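Robot arms take over block sorting at Haslinger, packers move to checking bench

Posted in Business, April

WINDTHORPE - The packing room at Haslinger, the toy block maker on the east side of town, sounds different this spring. Less rattle, more talk. The long sorting table where people used to pick shapes by hand is gone, and robot arms are being brought in to do that part of the job.

The company has put in 2 arms so far and wants 4 running by the end of summer. Both were set up by Skutis, an installation firm that mostly does bakeries and bottling. The software is from Benumska.

"It was the job people asked to get off of," said Marlies Hollenstein, who runs the packing room. "You stand there, you pick a star, you pick a heart, you pick a star. Eight hours. Wrists go first, then the shoulders."

No layoffs, she said. Six people worked the sorting table on the day shift. Four now work at a checking bench near the loading door, looking over finished sets and fixing the ones that come out wrong. The other two are training to run the arms, which means clearing jams, teaching new shapes and deciding when to stop the thing.

Training happens away from the line, on a wooden board set on a blue work table with holes in it. Blocks go down on the board and the arm works with them there until the trainees are happy with how it handles each shape. Then they try it at line speed.
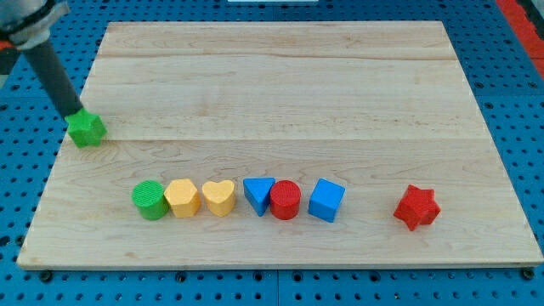
A robot arm with a green star at Haslinger in Windthorpe. Other blocks, including a red star, are on the board.

Stars have been the headache. Cylinders and cubes went fine from the first week, according to Gebhard Marti, one of the two trainees, but the points on a star leave the arm less to work with and a bad pickup can turn the block or drop it. He keeps a notebook of the bad ones.

Marti sorted by hand for years before this. He said the new work is easier on the body and harder on the head.

"Before, I could think about my garden. Now if I think about my garden something ends up on the floor," he said. "But my hands dont hurt at night. My wife noticed before I did."

He gets a higher hourly rate once the training period is over. The checking bench does not, and that is a sore point. Hollenstein confirmed that pay for the bench has been raised in meetings and said a answer is due before the next two arms arrive. Checkers also want the bench moved back from the loading door, where it gets cold early in the morning. That has been agreed to, no date yet.

Output is not up. On the best day so far the arms handled 3078 blocks, which Hollenstein said is less than a good day at the old table. She expects that to change when the other arms are in. The hand sorters were also faster at spotting chips and bad paint, and the arms do not look for those at all, so everything gets checked at the bench.

Shift times have changed too. Day shift now starts at 6, so the trainees get an hour with the arms before the packing line opens. Marti likes it. Some parents on the crew do not, and swaps are being allowed through the summer for anyone with school drop-off.

Asked if she would go back to the old table, Hollenstein said no, then said she missed the noise a little. A few of the old sorting trays are still on a shelf in the packing room. The crew uses them for lunch.

Haslinger plans to show the new setup to families of staff later in the spring. Sign-up sheet is by the time clock.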